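Free shed plans draw complaints in Nirdale as library pulls download link

4 min read

The Nirdale public library has taken down a link to a popular set of free woodworking plans after patrons said the drawings did not add up, left out key parts, and in one case called for a roof that could not rest on the walls underneath it.

The plans come from Gemum, a website that says it offers everything a beginner needs to put up a garden shed in a weekend. The library had listed the site on its home projects page since April. It is gone now, replaced by a short note telling people to check the shelves or ask at the front desk.

Gemum says the complaints come from people who skipped the instructions. In a written reply, the company said its shed plans are "tested, trusted and ready to build." It did not say who tested them. Asked for the name of one person who had built the shed from start to finish, the company sent a link to its own reviews page, where the reviews have no last names and several use the same sentence.

Mārtiņš Butkienė tried the one called the Wallside, a lean-to meant to stand against a garage or fence. He has built two decks and a chicken coop, so he is hardly a beginner, and he got as far as the rafters.

"The cut list has 18 studs and the drawing has 19," he said. "Fine, I can buy one more stud. Then you get to the roof and the rafters are 5 inches short. You can't fix that with a trip to the store, you already cut them."

He says he wrote to the company twice and got the same answer both times, a suggestion that he upgrade to the paid version.

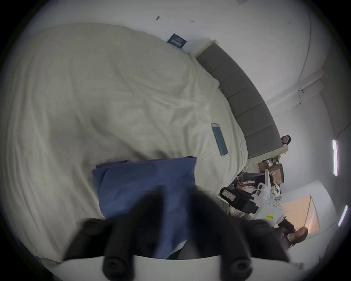 The paid version costs $50. We bought it. The rafter length is corrected in that set, which raises the question of how long Gemum has known that the free one is wrong. The stud count is still off by one. There is also a page on choosing paint colors that appears twice, and a materials page that lists hinges for a door the drawings never show.

None of this is unusual. Search for free shed plans and the results are full of sites that look alike, with big promises at the top and very little lumber below. Many borrow drawings from each other. Some of the text reads as if it had been run through a translation program and back again. The plan is often the bait, and the thing being sold is the upgrade, or a newsletter, or a list of tools with a commission on each one.

The Wallside drawings seem to have had an earlier life. A nearly identical lean-to appears in a booklet called Mayrhofer, a stapled set of outbuilding plans that the library has kept in its reference section for years. In the booklet, the rafters are the right length and the stud count matches the drawing. Gemum did not answer a question about whether its designer had seen the booklet, or whether it has a designer.

The library did not come out of this looking very careful either. Its home projects page has no rules for what gets listed. A staff member said links are added when patrons suggest them and are checked to make sure they open. That is a low bar for something people will take to a lumberyard. The library says it plans to review the rest of the page, though it gave no date, and the other links were still up when this was written.

Town rules add another wrinkle. The Gemum site tells readers that a shed this size "never needs a permit." The Nirdale building office says that depends on where it sits and what it is attached to, and that a lean-to fixed to a garage can be treated as part of the garage. The office will look over a drawing at the counter without charge. It will not check the math.

Butkienė ended up borrowing the Mayrhofer booklet's measurements and buying new rafters. He has asked Gemum to pay for the first set. The company told him its terms of use rule out refunds for materials, and that he was welcome to leave a review. He did, with his full name. It had not appeared on the site as of this afternoon.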